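Grip School

The shared workshop on McGrath Street smells of hot glue and burnt coffee. Rent is split, tools mostly aren't. The project is called Skernevari, and it started in May as a plan for a kitchen helper. Got smaller since. Now it's 2 handles, 300 dollars in parts, and a lot of arguing about fingers.

Fingers are the hard part. Rigid ones drop things. Soft ones hold fine, then sag. The pads in use now have ridges inside, black rubber, third mold. First mold tore. Second one never came out of the tray at all, it's still in there. Somebody cut up an old Nomex glove for a backing layer and that worked better then it should have.

Motors come later. For now a person squeezes the handle and the hand learns what the jaw can't do. Picking up a bag, easy. Writing, awful. A marker rolls, the tip skates, letters lean downhill. 35 minutes on one word, one evening, and a lot of wiping.
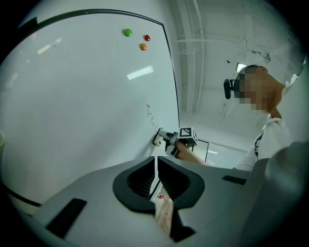

Skonden, from the next bench over, thinks the whole thing is backwards, and told the group so: get the wrist right first, the fingers will forgive you. A stiff wrist makes any grip look clumsy. Fair point, no one wanted to hear it.

So the wrist is next. There's a spring on order and a drawing taped to the drill press. The drawing is allready out of date.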